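I've been on a rationing kick since April, and it's all the fault of one box at the Willside library sale. Under the cookbooks was a stack of ration books and a typed diary from the village of Arnar, kept by a woman who ran a small grocery all through the war. I paid way too much and I'm not sorry!

She wrote 339 pages, and I'd guess half of them are about sugar. Who wanted it, who was saving it for a wedding, who swore their coupons had been lost in the wash. She had 303 customers registered with her at one point and just one girl to help with the stamps - I get tired reading it. The fighting barely comes up (one line on the fall of Singapore, then straight back to a late cheese delivery).

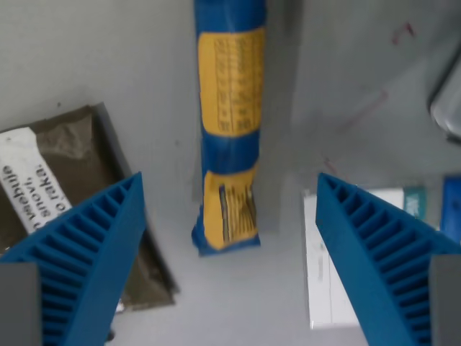 A reader who signs as Wutance wrote in to say that I'm making it all sound too cozy, and that plenty of families had coupons in hand and no money to spend them. Fair point. The diary does hint at it. She kept a list of people who owed her, and she crossed out 20 names one Christmas without saying why.

I like to think she let them off, but I can't prove it.

Next up is the last notebook, which is handwritten and a real pain to read - I'm still squinting at page two with a cup of tea going cold. If anyone knows how shopkeepers sent in their used coupons, please leave me a comment, my guess is envelopes and a lot of swearing.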